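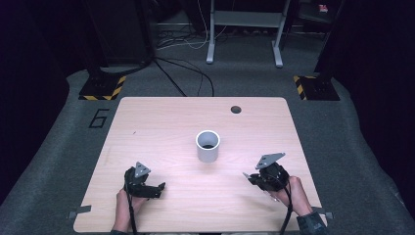

Châu Kim reckons the clip-on conditioner is working and that I should stop moaning about it, as the urinal valve has been fine and the kettle "looks better". Noted. My kettle looks the same to me, and I am the one who descales it.

August, kitchen supply at Drillthorpe, hard water as ever. The Grorkero clamp has been on the rising main for four weeks. The leaflet says the scale stays in the water as soft crystals and won't stick. It doesn't say how soft, or what sort of pipe they tried it on. Ours is part copper, part plastic. The clamp is on the plastic bit, where the fitter could reach.

Meter shows 3,883 litres through since it went on. Immersion stat still at 65, not touched. Pulled the test coupon from the cylinder, dried it overnight in the Pikent oven and weighed it: 532 mg of scale. 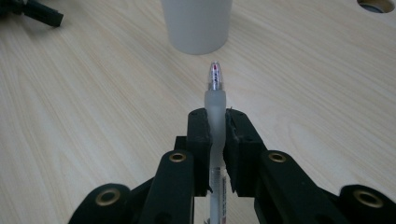

Trouble is there's no proper before figure. Bạch did the last coupon, but that one was in for a different stretch, over a holiday, with the heating on a timer, and the weight in the book has been overwritten. I can't make out whether it is a 5 or a 6. Please don't do this. Cross it out and write it again next to it. I've ringed the row in red, and a pen with a clear tip is handy for that, as you can see the red refill inside before you start and don't ring things in blue by mistake.

So what we have is one number. Scale was hard, scraped with a thumbnail and got nowhere. A drop of vinegar on the corner fizzed. I can't see anything soft about it, though drying it in an oven may not be fair to the leaflet.

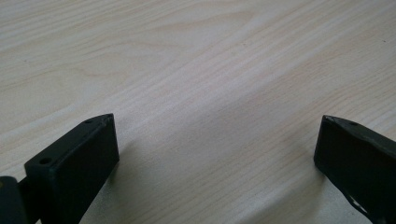 Left finger, top and inner face.

Plan: clamp off, new coupon in, same stat setting, leave it until the meter has gone up by the same amount. Then clamp back on and do it again. Weigh both on the same balance, and let the coupon cool before weighing (I was impatient last time, the reading crept).

Châu also says the tea tastes softer.

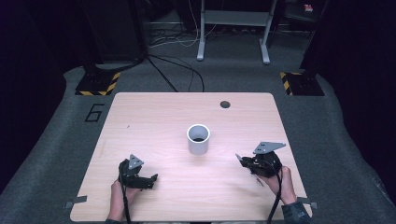

I'd want that done blind, with someone else pouring, before I wrote it down as a result. Even then, taste says very little about what ends up on the element.

Still to ask the supplier: does it need a bare copper pipe, and will they refund if it does? Clamp comes off tomorrow morning before the kettle goes on.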